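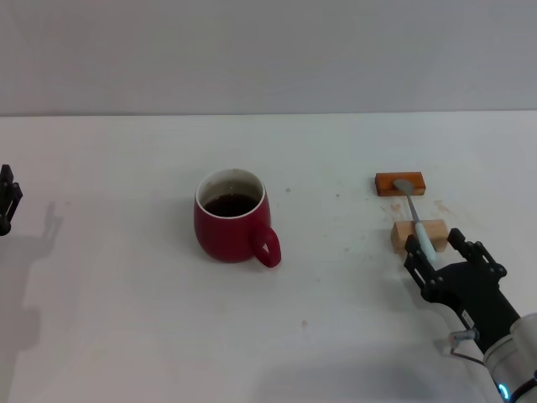
*Arif Jayasinghe*

I've sung in one choir or another for most of my adult life, and for nearly all of it I've blown a little round pitch pipe before each piece and hoped the basses were listening. So when our director suggested we try the Clukolell from Oletti (a small clip-on box that gives you your starting note through one earbud) I was keen, if a bit suspicious!

I paid £154 for mine, with the case thrown in, and I've now used it for three concerts and more rehearsals than I'd care to add up. The sound is lovely. It's a soft, hummed sort of note, much kinder than the reedy honk I was used to, and you can set it to give you the whole chord if you're the sort of alto who likes to know what everyone else is up to. Setting up took me roughly 2 hours, mostly because the booklet jumps from charging straight to "linked groups" and leaves you to work out the bit in between.

Linked groups are the real joy, though. With four of us on the same channel we came in on the opening of our Wattimena arrangement, a horrid cold start on a bare fifth, and it was bang in tune. My wife noticed from the back row, and she isn't one for flattery.

Grumbles? The clip is stiff and has already marked my good black shirt, and the volume wheel is far too easy to knock when you turn a page. The older Cludis model had a proper button, and I do wish they'd kept it. I'd still buy this one again, and I've told our tenors to start saving.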